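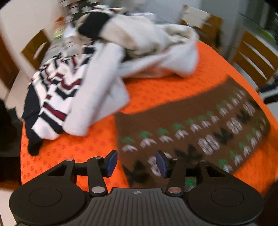

*Knitwear waiting to be sorted on the orange cloth, the brown one with the little green and white motifs among it.*

The woolly season may feel a long way off in June, but the Drastwood knitwear swap is already filling up, and what a lovely muddle it is! Jumpers and cardigans have been coming in from all over the village and from as far as Flestommont, and by the last count 202 had been handed over, with the organisers hoping for 400 before the doors open.

Esi Opoku, who started the swap after clearing out her mother's wardrobe, has been doing much of the folding at her own dining table - she puts a bright cloth down first so that nothing snags on the wood - and says she has never met so many patterns in one place. "You pick one up meaning to fold it and then you stand there looking at it for five minutes," she told us, laughing.

Everything is checked for moth holes and missing buttons, folded and sorted by size, and anything that needs a stitch goes to the Macedo mending group, who have taken in around 80 pieces so far.
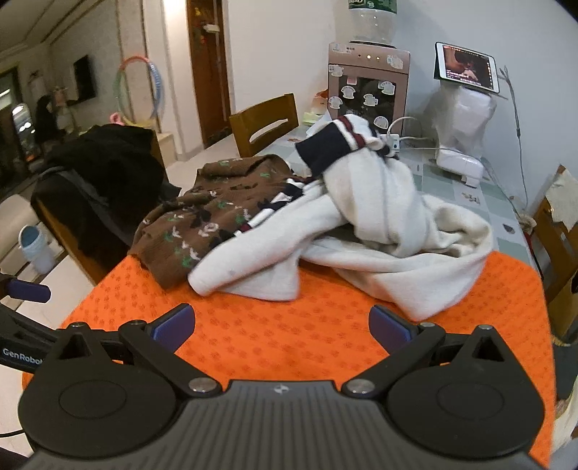
*A thick cream-white knit with a navy band, heaped beside the brown one.*

Knitwear can be dropped off at the Hultska wool shop until the end of the month, any size and any age, though Esi would be especially glad of children's cardigans, which always go first. Please wash them beforehand if you can, and do empty the pockets.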